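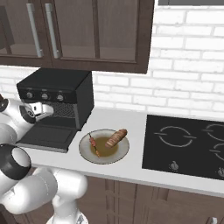
Gripper Comparison Working Group
Minutes of the meeting of 2026-05-10

Chair: Tahmineh Mirzaei
Minutes: Saulius Dambrauskienė
Also present: simulation, controls and purchasing. Apologies from the bench team, who sent written notes.

1. Minutes of the last meeting

Accepted with one correction. Item 4 said the Barros gripper had been tested on the toaster oven task. It had been loaded into the scene but no runs were made until after that meeting.

2. Kitchen scene, status

Saulius reported that the kitchen scene is now frozen for the comparison. The arm base, the toaster oven, the plate and the cooktop stay where they are. Requests to move the plate farther from the oven were discussed again and turned down. If we move it now, the earlier two-finger runs can't be used.

The wall cabinet over the counter stays in as an obstacle for the upper link. Controls asked if its collision shape includes the bar handles. It does on the doors, but the handles are a single simple box each. Agreed that this is good enough for now.

The oven door starts open in the loading task and closed in the door task. There was some confusion last time because both tasks share a name in the log folder. Saulius will rename them.

3. Gripper results so far

Two candidates have been run: the Barros two-finger gripper and the Hiletti two-finger gripper with the longer fingers. Both used the same arm model and the same controller settings. Each did 200 trials of the door task and 200 of the loading task.

Door task. Very little difference. Both grippers close the door by pushing with the fingertips, and most of the failures come from the approach, where the wrist comes in too low and touches the front edge of the door. Tahmineh said this tells us about the planner and should not be counted for or against either gripper. Purchasing asked that the report say so in plain words.

Loading task, bread roll. The Hiletti fingers reach farther into the oven before the wrist flange gets near the opening. The Barros gripper has to go in at a steeper angle, and 14 of its runs ended with contact between the flange and the top of the oven. The Hiletti had 2 of these. The Barros holds the roll more steadily during the move from the plate. The Hiletti fingers let it rotate when the arm slows down.

Loading task, skewer. Poor for both. The stick is thin, and the simulated contact is not reliable at that size. Controls showed one run where the stick passed partly through the finger pad and the run was still scored as a success. Agreed to leave the skewer out of the comparison until the contact settings are fixed. It stays on the plate as clutter.

There was a question about the liquid on the plate. It is part of the plate model and has no physics. The gripper can't disturb it and nothing is scored on it. The bench team will decide separately what to do on the real counter.

4. Controller

Controls has tried the Wekance controller with the force limit turned on. Door closing is slower but the arm stops more gently when it meets resistance. Without the limit, the arm keeps pushing for a short time after the door is shut. This shows as a spike in the log for both grippers.

Tahmineh asked whether changing the controller now would mean repeating everything. Controls said the loading runs would not need repeating, as the limit is only switched on for the door task. After discussion, it was agreed to repeat the door task only, with the limit on, and to keep the old results in an appendix.

The default limit is 20 newtons. Controls would like to try a lower figure. No objection, provided the default is run first.

5. Cameras

Two matters were raised.

The fixed camera sees the oven opening well enough while the gripper is in front of it, but the far side of the cooktop is outside the view. No current task uses that area. Leave as it is.

The brick wall looks soft in the rendered images. Simulation said this is the texture and the focus setting together. The bench team wrote that their real wall gives the depth camera trouble and asked if we could match it. Not for this round. To be looked at again in August.

6. Bench tests

Written notes from the bench team were read out. The Hiletti sample has arrived and is mounted. The Barros sample is still with the supplier, and the adapter plate for it was drilled to the wrong pattern. A new plate has been ordered. Purchasing will call the supplier about the sample and report by email.

The bench team also asked for the Ulitora arm model used in simulation to be updated with the measured joint limits. Saulius has the numbers and said the differences are small except at the wrist. Agreed to update the model after the door runs are repeated, and to mark the change clearly in the log.

7. Actions

Saulius: rename the log folders for the two oven tasks. Update the joint limits once the door runs are done.
Controls: repeat the door task for both grippers with the force limit at default, then try a lower limit. Look into finger contact with thin objects.
Simulation: send the list of flange contacts in the loading task to everyone, with run numbers.
Purchasing: chase the Barros sample and the adapter plate.
Tahmineh: draft the door section of the report, with the note on the planner.

8. Any other business

Simulation asked for the render machine to be left on overnight. Please check the queue before shutting it down.

Next meeting to be set by email when the repeated door runs are in.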